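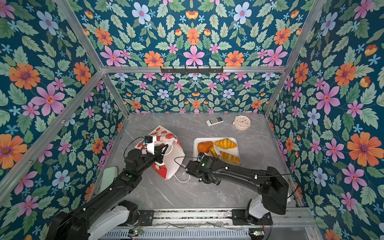 1/ Pastries on the tray

Doing a short thread on the bakery corner, now that the wallpaper is up. Teal background, big pink and orange flowers, smaller blue ones in between. It's the Follura print and I still like it after a month.

2/ The tabletop is gray with a marble pattern. I wanted something plain under all those flowers. Crumbs would show on it, but I wipe it down every evening anyway.

3/ The tray is white and rectangular. I tried a round one from Hindel first and the croissants kept sliding into the middle. Straight sides work better – you can lay one along the edge and fit the rest around it.

4/ The paper bag is white with red cartoon printing. It stands up by itself when it's open, so it goes to the left of the tray and the pastries travel a few inches at most.
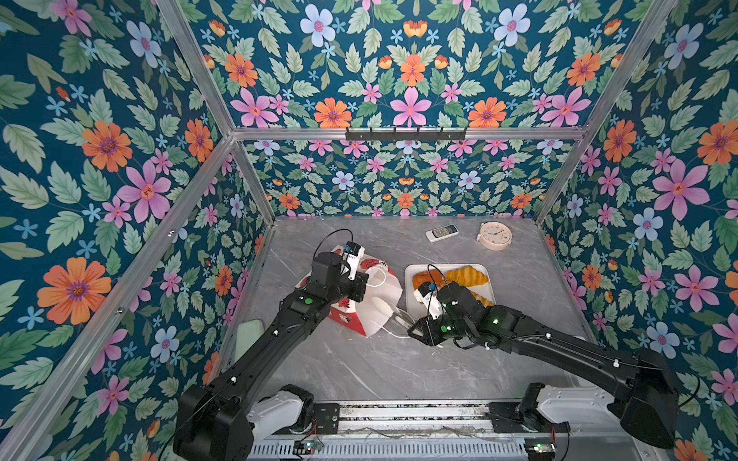
5/ Order I use for bagging: flat things first, croissants last. Hold the top edge of the bag while you do it or it folds in on itself. I learned that with the Pindwood bags, which were softer than these. I bought 300 of them and still have most of a box.

6/ The clock and the remote live at the back of the table. The remote is for the air conditioner. Both lie flat there and stay out of the way of the tray.

7/ Still to do: pick something for the black hooks on the top rail. Tongs, maybe, or a small cloth. Mfaume has a set of short tongs I've been looking at – will post if I order them.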